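Grille de contrôle - poste petit-déjeuner, plan de travail carrelé
Site de Grarnenard, cuisine d'appoint
Référentiel interne Jollance, révision d'avril
Passage : lundi, avant ouverture du service

Cotation : C = conforme, O = observation sans suite immédiate, NC = non conforme, action à ouvrir.

1. Plan de travail et vaisselle

1.1 Surface dégagée des emballages et ustensiles inutiles : C
1.2 Joints du quadrillage, absence de dépôt gras au toucher : O
Commentaire : résidu léger relevé au chiffon côté mur. Nettoyage au dégraissant Skollmont, dilution selon étiquette, puis rinçage à l'eau claire.
1.3 Assiettes sans éclat ni fêlure sur le bord : C
1.4 Pain et œufs dressés sur assiettes séparées : C
Commentaire : l'angle de la tranche supérieure passe devant l'assiette des œufs. Recentrer la pile avant envoi.

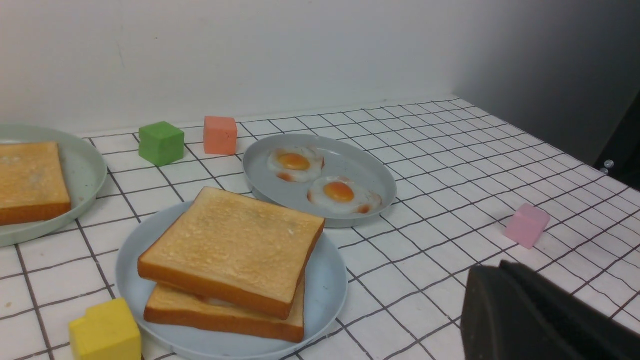 2. Pain de mie et pain grillé

2.1 Date d'ouverture du sachet reportée sur l'étiquette : NC
Commentaire : étiquette présente, heure manquante. Le délai de 24 h après ouverture n'est donc pas vérifiable. Lot écarté.
2.2 Tranches examinées sur les deux faces, croûte comprise : C
Commentaire : toute zone grisâtre ou plus foncée sur la mie impose un second examen sous éclairage direct. En cas de doute - odeur, duvet, humidité anormale - la tranche et ses voisines sont jetées.
2.3 Empilage : O
Commentaire : 4 tranches au maximum par assiette. Aligner les bords ; les piles décalées s'effondrent au transport.
2.4 Tiroir ramasse-miettes du grille-pain Yilma vidé : C
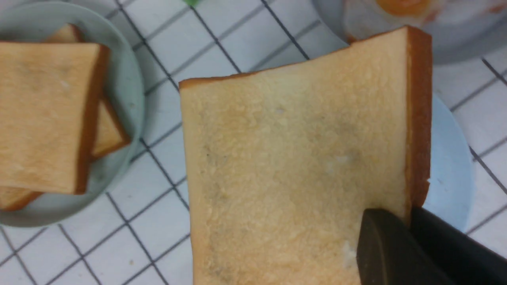 Point 2.2 - Tranche de pain de mie, mie marquée de zones grisâtres et plus sombres.

3. Œufs au plat

3.1 Stockage des œufs coquille à température stable, boîte fermée : C
3.2 Blanc entièrement pris, opaque jusqu'au contact du jaune : C
Commentaire : le critère visuel ne remplace pas la mesure. Sonde désinfectée entre deux prises.
3.3 Brunissement des bords : O
Commentaire : bord brun et croustillant admis s'il reste limité au pourtour. Réduire le feu si la coloration gagne le centre.
3.4 Assaisonnement : C
Commentaire : des points sombres sur le blanc ou le jaune doivent pouvoir être attribués au poivre. Dans le cas contraire, retirer la portion.
3.5 Délai entre cuisson et service : C
Commentaire : environ 6 minutes au chronomètre, limite interne respectée. 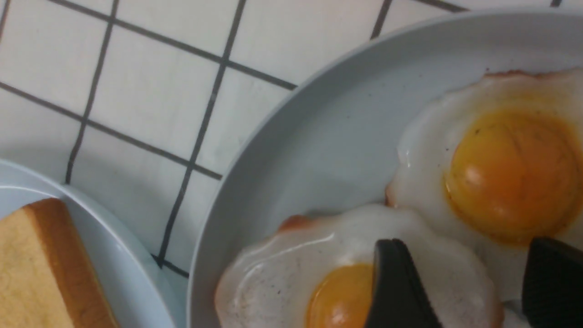 Points 3.2 à 3.4 - Œufs au plat sur assiette, jaunes orangés, bord supérieur bruni.

4. Enregistrements

4.1 Fiche de température de l'enceinte froide remplie : C
4.2 Plan de nettoyage affiché et visé : O
Commentaire : version affichée antérieure à la révision en vigueur. Remplacer.
4.3 Registre des produits écartés : NC
Commentaire : le pain du point 2.1 n'y figurait pas en fin de passage. À compléter le jour même.

Suites : 2.1 et 4.3 à solder sous 14 jours, preuve jointe à la fiche d'action. Les observations 1.2, 2.3, 3.3 et 4.2 sont revues au prochain passage.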